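Home > Tips > Laundry > Folding notes from the Ullby open day

Folding notes from the Ullby open day

Kamell opened its workshop in Ullby on a Sunday in February, and I went along to watch the robot arms fold clothes. I do the ironing for a household of 6, so I was there for the folding more than the engineering. Faizal Lau ran the demonstration. These are the points I brought home.

Work on a cloth. The garments were laid on a patterned tablecloth, white with rust-red flowers. Ribbed knits slide about on a bare varnished table, and at home an old cotton cloth has cured that for me.

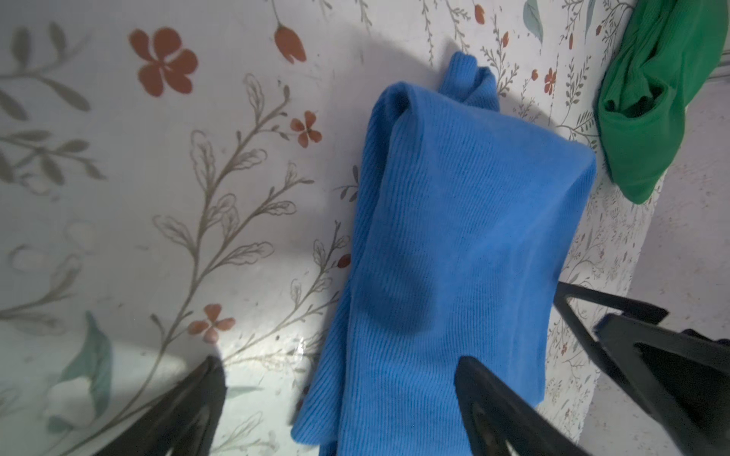

Do one thing at a time and push the rest to the far side of the table. I used to tip out the whole basket and fold from the heap. Taking pieces singly is slower for the first four or so and quicker after that.

Pinch less fabric. Faizal said most failed folds come from picking up two layers when you wanted one. Take a small pinch, lift it slightly and check what is hanging from it before you move your hand across. On ribbed cloth, fold along the ribs where you can.

Flatten before the second fold. A ridge left in the first fold will show in the finished pile. Run the side of your hand from the middle outwards.

Leave seams alone until last. Ridwan Govindasamy, who was answering questions at the door, told me he lines up the side seams first on shirts but not on stretchy things, as pulling a seam straight drags the knit with it.

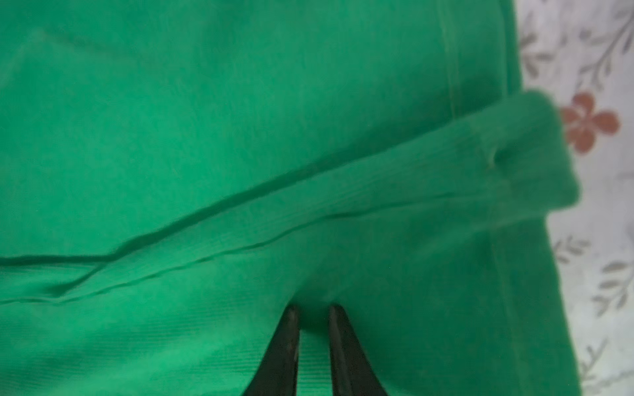

Is a folding robot worth waiting for if you hate laundry?

At present it is cheaper and quicker to fold by hand. The arms at Kamell were slow, and someone still has to empty the machine and put the clothes away.

The next open day is at the Lornville site. Entry is free but limited to 100 people, and doors open at 10 in the morning.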